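Shared desks get a place for every pen

May
By Marijke Van der Linden

The people who work at the Gavik building have now a simple rule for their shared desks: before you leave, the pens go back in the organizer. The rule started this month on the second floor, where 48 people share 30 desks and almost no one sits two days at the same place.

Until the spring each person kept small things in a personal box. The boxes were carried from desk to desk, and many of them stayed behind in the evening. Indari, the company that rents the floor, decided to stop with the boxes and to put a small set of writing things on the desks instead. A set has an organizer, a pen, a highlighter and an eraser. Paper and chargers are not included, and people still bring their own notebook.

The sets were ordered from Stakico, a supplier of office goods, for a total of 978 euros. Spare pens are kept in the cupboard next to the copy room. Someone who finds an empty pen can change it there without asking or signing a list.

Before the rule began, the office tried four kinds of organizer during eight weeks. A metal one was strong but made scratches on the desk tops. A deep cup was cheaper, but erasers and paper clips disappeared at the bottom of it and people stopped looking for them. The choice went to a clear model with compartments — mainly for the reason that one can see from the side what is missing. It takes little space, so a laptop and a notebook can stay open next to it.

The evening tidying should take up to 8 minutes for the whole floor, if everyone does their own desk first. Pens and highlighters go upright in the organizer, and the top of the desk is wiped with a soft cloth. Coffee cups go to the kitchen and not in the sink of the copy room, a point that was already in the old house rules but is now printed again.

A clear organizer on a white tabletop, with a blue pen in it: 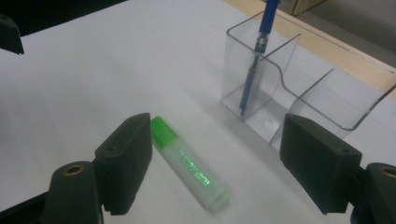
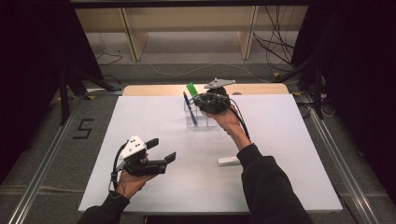

Dekker would have preferred drawers, and told the floor meeting that things standing on a desk always collect dust, however nice the holder is. The meeting agreed to look at the question again after the summer. Until then the sets stay where they are, and the third floor can ask for the same ones at the reception — requests are accepted until four in the afternoon.

Contact the editors | Copyright Gavik House News | Back to top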